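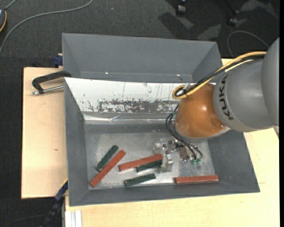 4.2 Loss and return of open bins

The second part of the study followed the movement of reusable open bins between the Vilitz depot and the two receiving sites at Grestow and Sorum. Open bins were treated separately from lidded crates and folding boxes, as the three types are booked out under different rules and are stored in different parts of the depot. The term "open bin" is used in this paper for any rigid container with no lid and a fully open top. A large grey bin of this type, standing on a pale wooden work surface, is shown in Figure 3.

At the start of the period the depot register listed 2000 open bins. A sample of 261 was drawn from the register by number, and each bin in the sample was given a second label on the underside in addition to the printed label on the short wall. Staff at the receiving sites were told that a count was in progress but were not told which bins had been chosen. The sample was followed until 9/10/24, when the last return sheets were collected from Sorum.

Of the 261 bins, 200 were back at the depot on the closing date. The remaining 61 were traced as far as the records allowed. Most had last been booked in at Grestow, where the yard is shared with two other tenants and where bins from several owners are stacked together under the same roof. Khosravi and Þorgeirsson visited the yard in April and found that bins were sorted there by size and colour, with no regard to the owner's mark. Sheets completed at Sorum were fuller, and gaps in them could usually be settled by a telephone call to the goods-in desk.

Three uses accounted for nearly all of the bins that were found but had not been sent back. The first was the holding of waste card and wrapping. The second was the storage of small fittings close to the point of use, often for months at a time. The third was as a stand or support for other goods, with the bin turned upside down. In this last case the label on the short wall was generally legible but the wrong way up, and several supervisors said that they had taken such bins to be the property of the site.

4.3 Effect of the deposit

A deposit was introduced on half of the routes midway through the period. The charge was set by Maeng, the carrier, and was added to the invoice of the receiving site for each bin not returned on the following delivery. The deposit shortened the time that bins were kept, but its effect on final loss was small. Site managers gave the same explanation in separate interviews: the invoice was paid by an office elsewhere, and the people handling the bins did not see it.

A further trial was run at Sorum with 100 bins outside the main sample. No deposit was charged on these. The driver was instead given a short list of the bin numbers due back and handed a copy to the goods-in desk on arrival. Dehghan, who kept the lists, recorded that the desk began to set bins aside before the vehicle came, although this had not been asked for. The trial was too short to support a firm finding, and it took place at the better organised of the two sites. It is reported here because the cost was very low and because the depot has since asked for the lists to continue.

4.4 Limits of the records

The register does not separate bins that were lost from bins that were broken and thrown away. Some breakage is certain to have been entered as loss, particularly in the older stock, where corners tend to split in cold weather. Golestani and Bakhtiari checked the scrap notes held at the depot but found that these gave weights only, with no bin numbers. The loss figures above should therefore be read as an upper limit. A column for breakage has been added to the return sheet, and the results from it will be given in a later report.

Figure 3. Large grey bin of the open type on a wooden work surface.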